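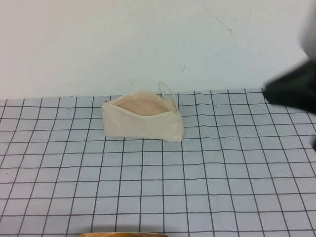 Beauty & Wellness | Business Briefs

Edwood Day Spa to Open Second Treatment Center in Grikasley

Edwood Day Spa will open a second location in Grikasley in August, the company said Saturday. The new center will occupy the ground floor of 856 Ahn Street and will offer facials, massage, waxing and body wraps.

Tae-yang Yeo, a licensed esthetician who joined Edwood's Zetalden location as a trainee, has been appointed manager of the center. Yeo will oversee a staff of 20, including four massage therapists and two apprentices completing their required hours toward state licensure.

"Many of our Grikasley clients have been making the 40-minute drive to Zetalden for years," Yeo said. "They asked for evening hours and a quieter waiting area, and both were part of the plan from the beginning."

The center has seven treatment rooms, one of which is fitted with a height-adjustable table and a wider doorway for clients who use wheelchairs. A separate room has been set aside for skin consultations, which are free of charge and may be booked without a treatment.

Edwood reported that more than 600 people have placed their names on the advance booking list. Those clients will be contacted by telephone before appointments are released to the general public. Gift certificates purchased in Zetalden will be honored at both locations, and existing treatment packages may be transferred on request.

The center will be open Tuesday through Saturday, with the last appointment of the day at 7 p.m. The Zetalden location will keep its current hours. Applications for the remaining front desk positions are being accepted at either address.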